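Edberg Opens Orders for Poria, a Two-Armed Folding Station for Small Laundries

May 11, 2025

LUMUVTON. Edberg is happy to share that Poria, the tabletop folding station we have been talking about with our friends in the laundry trade for longer than we care to admit, is open for orders as of today, with the first deliveries going out in August.

Poria pairs two robot arms over a single work surface, with a bin at the side for the pieces still waiting. It is meant for the smaller shops, the kind with one long counter and a line at the door on Saturday morning, and the price of a service plan is $163 a month, covering repairs, software updates and a real person on the phone.

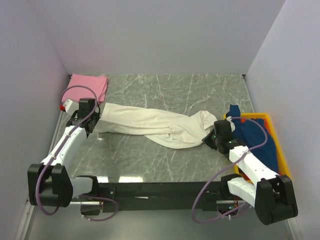
Does a shop need its own technician to run Poria?
Anyone who already works the counter can learn it in a day of training, and Edberg sends someone out for that day at no extra charge.

"We spent a good long while listening before we built much of anything, and what we kept hearing was that folding is the job that piles up while everyone is busy with everything else," said Meinir Jarman, who leads the Poria team. "I would love for people to go home on time, and I suppose that is the whole of it!"

Over a trial of six weeks at Ó Néill, a family laundry that was kind enough to put up with us, Poria folded 1,879 pieces. The first production run is limited to 44 stations, and shops that order from it will have their first three months of service included. Orders and questions are welcome at the Edberg office in Lumuvton, by phone or in person.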